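고장 난 라디오와 나의 시월

지난주에 라디오가 죽었다. 부엌 창턱에 얹어 두고 아침마다 틀던 Homow 라디오인데, 날씨 예보 중간에 뚝 끊기더니 그걸로 끝이었다. 비가 온다는 건지 안 온다는 건지 듣지 못했고, 덕분에 우산 없이 나갔다가 흠뻑 젖었다.
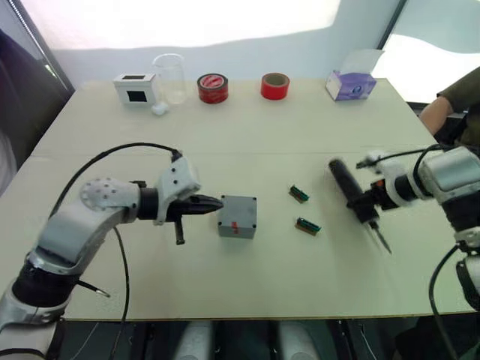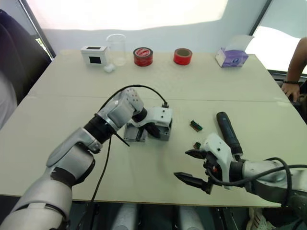

새로 사면 된다. 다들 그렇게 말한다. 찾아보니 비슷한 물건이 삼만 원도 안 한다. 문제는 내가 이런 일에 쓸데없이 고집을 부리는 사람이라는 것이다. 칠 년 전에도 선풍기를 고치겠다고 뜯었다가 나사 두 개를 남긴 채 조립했고, 그 선풍기는 지금도 돌아간다. 남은 나사 두 개는 서랍에 있다. 나는 그걸 실력의 증거로 여기고, 아내는 운의 증거로 여긴다.

우선 동네 수리점부터 돌았다. 첫 집은 네일숍이 되어 있었다. 두 번째 집은 간판은 그대로인데 휴대폰 액정만 본다고 했다. 주인은 내 라디오를 들어 이리저리 돌려 보더니 "이걸 아직 쓰세요?" 하고 물었다. 진심으로 궁금한 얼굴이라 더 상처였다. 그 집에서 충전 케이블을 하나 사서 나왔다. 왜 샀는지는 나도 모르겠다.

세 번째는 버스로 사십 분 걸리는 Onau라는 가게였다. 상가 지하, 열쇠집과 도장집 사이에 끼어 있다. 주인 Chi-keung Cheung 씨는 라디오 뒤판을 열고 한참 들여다보다가 콘덴서 하나가 갔다고 했다. 부품값은 607원. 나는 잘못 들은 줄 알고 다시 물었는데 정말 607원이었다. 공임은 따로 받지만, 그건 내 무지에 대한 수업료이니 여기서는 밝히지 않겠다.

앉아서 기다리는 동안 선반에 꽂힌 장부를 구경했다. 맡긴 물건마다 번호를 매기는데 내 라디오는 2190번이었다. 앞 장을 넘겨 보니 536번은 전기밥솥이었고, 비고란에 "안 찾아감"이라고 적혀 있었다. 밥솥의 주인은 그날 저녁에 뭘 먹었을까. 한동안 그 생각을 했다.

집에 돌아와 친구 Delphine Mercado에게 이 이야기를 했더니, 버스비에 점심값에 쓸데없는 케이블까지 더하면 새것을 사고도 남았을 거라고 했다. 계산이 빠른 친구다. 그래서 자주 만나지는 않는다.

그래도 변명을 하나 하자면, 요즘 물건은 아예 열지를 못하게 만든다. 작년에 산 전동 칫솔은 나사가 한 개도 없다. 풀로 붙였는지 주문으로 봉했는지 틈도 안 보인다. 설명서에는 분해하지 말라는 말이 네 번 나오는데, 분해하는 방법이 없으니 걱정도 팔자다. 거기 비하면 내 라디오 뒤판은 십자나사 네 개로 순순히 열린다. 이 정도 협조를 해 주는 물건을 버리는 건 도리가 아니다.

시월에는 내친김에 토스터도 손볼 생각이다. 한쪽만 타는 병이 있다. 식빵을 중간에 뒤집으면 해결되지만, 그러다 손가락을 두 번 데었다. 아내는 토스터까지 뜯으면 나를 2191번으로 맡기겠다고 한다. 찾으러 오겠느냐고 물었더니 대답이 없었다.

라디오는 다시 창턱에 있다. 소리가 전보다 조금 카랑카랑해진 것 같은데 기분 탓일 수도 있다. 오늘 아침에는 비가 안 온다고 했다. 우산은 챙겨 나갔다.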